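Ticket 489 – Live recordings: crowd mic drops out after the second song
Product: Sarantis live archive player
Status: Solved

Hi all! First off, I love this archive. The Corolix set at Urport is the best thing I've heard all year, and that closing song with the whole room singing is just huge.

My problem: the crowd channel goes silent at the start of song 3 and stays gone until the encore. The band sounds great, but you lose the singalongs – and what singalongs!

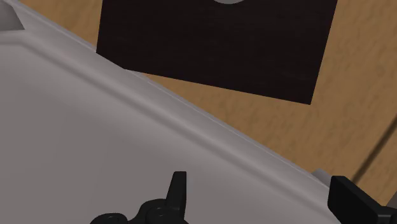 I tried the Asberg show too and that one plays fine from start to finish, so I don't think it's my speakers. Same result in 2 browsers. Clearing the cache did nothing.

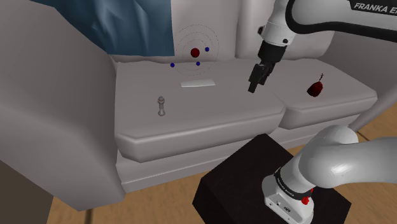 Reply by Fatos Softić, Support | Jun 24, 2019

Great catch, and what a show to catch it on! The crowd track for Urport was uploaded in pieces and the middle one was set to mute. I've switched it back on. Please reload the page and jump to song 3.

Ching-wen Chiu wrote:
It works!! I can hear the clapping before the drums come in, and somebody yelling for the old single – so good. Playing the whole set again tonight. Please close this one, and thank you!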